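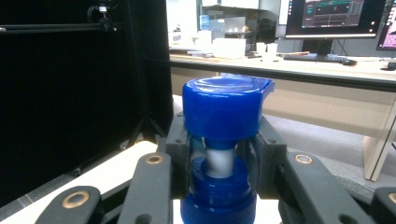
Blue pump head with ribbed collar and white stem.

Home Topics Household Cleaning Ask Log in

Dosing concentrated surface cleaner from a pump: how to get the dilution right?

Getsemaní Carrillo
Posted 02/01/2024

I look after the cleaning supplies for a shared office in Alvarado. We changed to a concentrate called Trelby, which we get in 1000 ml bottles. The label gives a dilution of 1 to 200 for desks and shelves. We mix it in 600 ml trigger sprays, so each spray should need 3 ml of concentrate.

Three people do the mixing and all of them count strokes of the pump. The results differ. Some sprays leave streaks when the surface dries, others seem to have next to nothing in them. Is a pump accurate enough for such a small dose, and if so, how do I find out what one stroke delivers? The supplier (Vivar) only says "use one or two strokes". Tap water here is hard, if that matters.

2 replies Sort by oldest

Esmaeil Ghasemi

A pump is accurate enough if the stroke is full and the pump is primed. The usual faults are a half stroke, air in the dip tube, and a pump moved across from another product with a different output.

To measure it, put a cup on a kitchen scale and zero it. Prime the pump until the flow is steady, and zero again. Give 26 full strokes, letting the head come all the way back up each time, then divide the weight by 26. A single stroke on a kitchen scale tells you very little, as the scale's own error is too large a share of the reading. Most water-based concentrates are close enough to 1 g per ml to treat grams as millilitres. If yours is noticeably thick or oily, look up the density on the safety data sheet and correct for it.
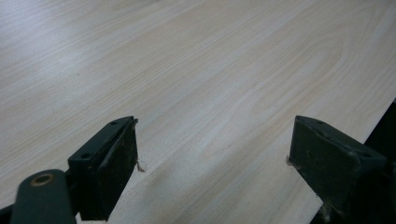
Streaks have more than one cause, so check the dose before blaming it. Too much product leaves a film, hard water leaves mineral marks, and a cloth that has been through fabric softener smears either way. Surface colour affects what you can see. On a pale grained board like the one shown, a patch of glare can wash out the grain, and a thin film in that patch would be easy to miss. Look at it again from another side with the light behind you. Wipe one half with your mix and the other half with plain water, let both dry, and compare. If both halves streak, the concentrate is not the problem.

If one stroke is well over 3 ml, stop dosing each spray separately. Make up a larger batch and fill the sprays from that.
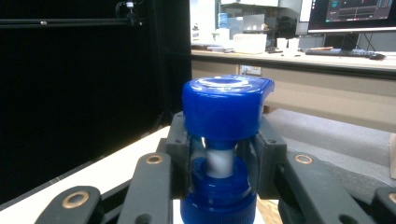 The same weighing needs repeating when you change to a new pump, even of the same model. Write the result on the bottle in millilitres per stroke. Add the water first and the concentrate second, otherwise it foams and people stop short of the fill line.

Walid Akl

just use a syringe. 3 ml is nothing, you can get a 5 ml one from any chemist. we did this at Emodbridge from March onwards and the streaks went away, although we changed the cloths the same month so I can't say which it was. label the syringe so it doesn't end up in the kitchen drawer

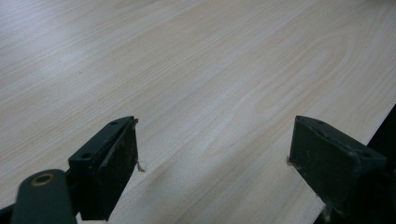 Pale wood grain seen at a low angle, glare at upper left.

Getsemaní Carrillo

Weighed it. The stroke comes out at just under 2 ml, so two strokes is too strong and one is too weak. I have ordered syringes. Will do the half and half test with the water next.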